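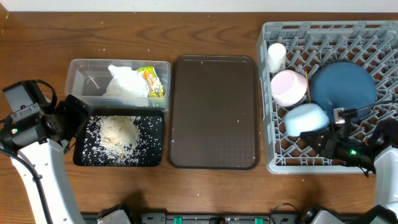
Leftovers, and other things I was wrong about

In January I decided to stop buying lunch. I had added up a year of sandwiches from the Adby on the corner and got 806 dollars, a figure I have since told everyone I know, including my dentist.

So now I cook on a quiet evening and eat the results until I can't face them. Rice is the backbone of this plan. It's cheap, it goes with anything, and by the third day it has the charm of gravel. My neighbor Isauro Ochoa says a spoonful of water and a lid will bring it back. He's right, and he's been insufferable ever since.

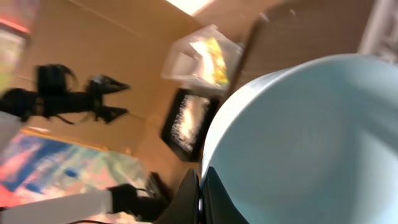 The blue bowl.

I also bought a cookbook for people with jobs. Its "weeknight" stew needs 144 minutes and a spice I had to order. I made it once, at ten at night – it was fine. Toast is also fine.

What I do now is fry an onion, add whatever is nearest its end, and put it over rice. My sister calls this "brown dinner". She has asked for it twice.

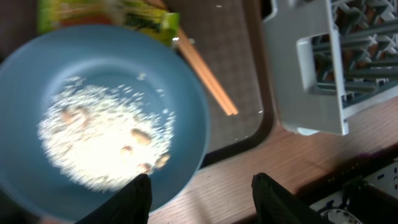
Do you ever get sick of it?
By the fourth day, every time, and then I have eggs.

I've been back to Adby only once this month. They've moved the pickles to the other side of the counter and raised the price of the turkey.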